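Clulton Footpath Society
Minutes of the general meeting, Feb 8, 2025

12 shares 3 comments

Present: Beverley Sheehan (chair), Flynn Ellery (minutes), Fletcher Hapeta, Ngaio Brunton, Lorraine Cartwright, and members as signed in.

The meeting opened at 10:05. Minutes of the last meeting were taken as read, with one correction: the stile repaired in the fall was the one at Soler Lane, and the old minutes had it at the quarry end. Moved Brunton, seconded Hapeta. Carried.

1. Accounts
Lorraine reported a balance of $2,215. The insurance bill is due at the end of the month and has been allowed for. Two members still owe dues from last year and Lorraine will write to them again. The report was accepted.

2. Eren Brook crossing
Fletcher walked the brook path after the January rain. The planks on the north side are soft at both ends and one handrail post moves when leaned on. He has put up a sign asking people to cross one at a time. A quote from Zoleck for new planks and two posts came in at $1,000, delivered but not fitted. Ngaio asked if used lumber had been looked at. Fletcher said he had tried the yard in town and they had nothing long enough.
Moved Hapeta, seconded Cartwright, that the Zoleck quote be accepted. Carried, one against.

3. Trail map
The new map is ready except for the parking notes. Flynn has a price for 2,000 copies on heavier paper. There was a long discussion about whether to fold the map in three or four. Beverley asked for hands and four folds was preferred. The color of the winter route will change from light green to dark red, as several walkers could not tell it from the fields. Flynn to send the corrected file to the printer.

4. Dogs at Soler Lane
A letter was read from the farmer asking that dogs be on a leash from the gate to the second field during lambing. Agreed. Ngaio will put up the signs and Beverley will reply to thank him for writing before there was a problem.

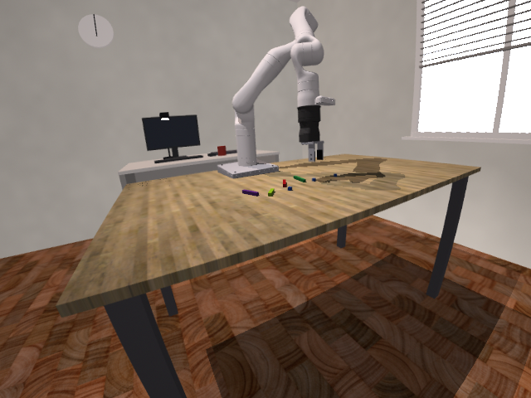

Question from the floor: When will the brook path be closed for the work?
Answer (Fletcher Hapeta): Monday to Wednesday of the last week in February, and walkers can use the road bridge on those days.

5. Other business
Lorraine asked for someone to take the Tuesday walk while she has her knee looked at. Ngaio offered to do the first two. The shed key has been missing since the cleanup day, and anyone who has it should drop it in Beverley's mailbox.

Meeting closed at 11:20.

Like 9 Comments (3)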